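Tableware store, Rurkdale hall: April update

The mixed tableware has been re-sorted by type. The full register now stands at 3,310 pieces, of which 51 are bowls kept for table-setting sessions. Milan Mulder has revised the setting sheet. Each place gets one plate and one bowl, with cutlery laid last. Orange and teal plates may share a table. Cups go towards the back.

An orange bowl and two plates at the white table, with gold and silver cutlery:
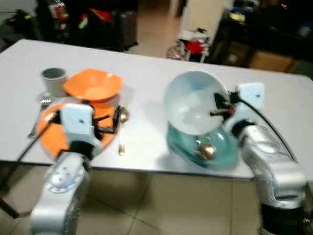
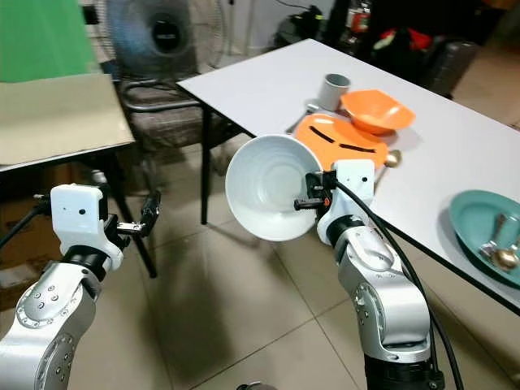
Pale bowls are to be stacked no more than 10 high and kept apart from the coloured ones. Gold spoons go in the Goossens tray, silver in the Ekov tray. Chipped pieces should be entered on the sheet by shelf number; 17 were written off last quarter. Replacement bowls are on order from Eltilico and will go on the lower shelf.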